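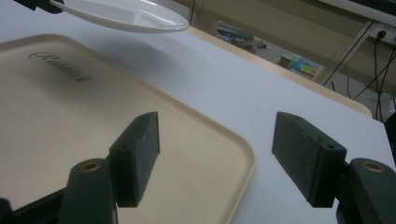
Finger pads open at the rim of a tray, with the plate further back.

Moltonel two-hand demonstration set
Manufacturer: Fosteck
Order code: ML-731

Overview

The Moltonel set is a pair of cabled hand-held grippers for recording manipulation tasks by direct demonstration. The operator holds one gripper in each hand and carries out the task at normal working height. Jaw opening, gripper position and the view over the fingers are recorded together and can be replayed or exported as training data for a two-armed robot.

No robot is needed at the recording station. The same grippers can also be used as input devices for remote control, in which case the recorded motion is passed to the arms as it is made. The change between the two modes is made in the Fosteck Recorder software and does not require rewiring.

The set is intended for tabletop work with household and light industrial objects: plates, trays, boxes, small containers, folded cloth. It is not suitable for hot surfaces, liquids or food preparation.

Gripper units

Each unit has a handle, a housing for the electronics and two opposed fingers worked by a trigger. The fingers move together and remain symmetrical about the centre line. Trigger travel is adjustable. Operators with smaller hands should set the short travel before the first session, as changing it later means the jaw calibration has to be repeated.

The left and right units are mechanically identical. They are assigned a side in software when they are plugged in, and the assignment is kept until the cable is removed. If the sides are swapped by mistake, the takes can be corrected afterwards with the Swap Sides command – there is no need to record them again.

Fingers and pads

Fingers are interchangeable. The broad type carries a block-shaped pad with a textured face and is the better choice for rims, handles and thick edges. The slim type reaches under thin items and into narrow gaps, but gives less grip on smooth glazed surfaces. Fingers must be changed in pairs. Mixed pairs will close off centre and the jaw reading will be wrong over the last part of the travel.

For matching results, the robot should be fitted with the same fingers as the hand-held units. A task shown with broad pads and replayed with slim ones usually needs new grasp points.

Clean the pads with a damp cloth. Do not use solvent. Replace them when the texture has worn smooth at the tip.
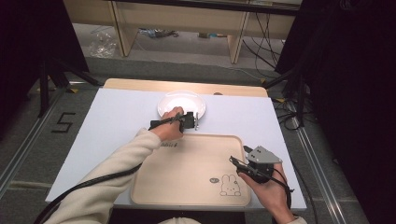
Two-handed work with a plate and tray, one cabled gripper in each hand.

Cables

Power and data share a single cable per unit. The cable leaves the rear of the gripper and should be led back past the wrist and off the near side of the table. Leave enough slack for the operator to reach the far edge without pulling. A cable that drags across the work surface can move light objects, and this will be present in the recording.

The cables are four metres long. Extension is possible with the powered coupler listed under Accessories. Passive extensions are not supported.

Work surface

A plain, matt surface is recommended. A loose white board laid on an ordinary table is adequate and is easily replaced when marked. Position tracking is affected by strong reflections, so overhead lamps should be moved or diffused if glossy tableware is used. Dark curtains at the sides of the station help to keep the lighting constant between sessions.

Mark the start position of each object outside the area seen during the task, or use the overlay in the Recorder software, which shows the first view of an earlier take at half strength. The overlay is the quicker method where the start position is to be varied on purpose.

Recording a task

1. Connect both units and wait for the steady indicator.
2. Close and open each gripper fully. The software stores the two end points.
3. Hold both units still in the rest position until the tone sounds.
4. Carry out the task at an even speed. Pause briefly before each grasp and after each release.
5. Return to the rest position. The take is closed automatically.

Takes are cut at the rest position, so an operator who lowers the grippers halfway through a task will produce two short takes. These can be joined in the editor if the gap is small.

Tasks where one hand steadies an object and the other moves a second object should be shown with both grippers in view throughout. Crossing the hands is permitted but reduces tracking quality. Very fast movements are flagged in the take list and are left out of the export unless the flag is cleared by hand.

Specification

Units per set: two
Mass per unit, without cable: 731 g
Cable length: 4 m
Finger drive: trigger, symmetrical
Recorder storage: 1,000 takes before export is required
Pad life in bench testing: over 3,000 closures
Connection: powered hub, supplied
Operating conditions: indoor, dry

Supplied with

Two gripper units with cables
Broad finger pairs, fitted
Slim finger pairs
Powered hub and mains adaptor
Hex key for finger changes
Printed calibration card
Fosteck Recorder licence, single station

Accessories

Replacement pads, broad, pack of two pairs
Replacement pads, slim, pack of two pairs
Powered cable coupler
Wrist strap for cable relief
Foot switch for starting and discarding takes
Salazar table clamp, for use as a rest position holder

The foot switch is recommended for long sessions. Without it a failed take has to be discarded at the keyboard, and the operator must put both units down.

Compatibility note

Units shipped before December use the earlier hub and will not be recognised by the current Recorder software until the hub firmware has been updated. The update file is on the downloads page. Finger mountings have not changed and older fingers may be used.

Ordering and service

Orders are dispatched from the Wododham depot. Calibration and repair are carried out at the same address. Return both units together with the hub, even where only one is faulty, as the set is calibrated as a pair. Pads are consumable items and are not covered by the guarantee.

Page revised 2018-02-19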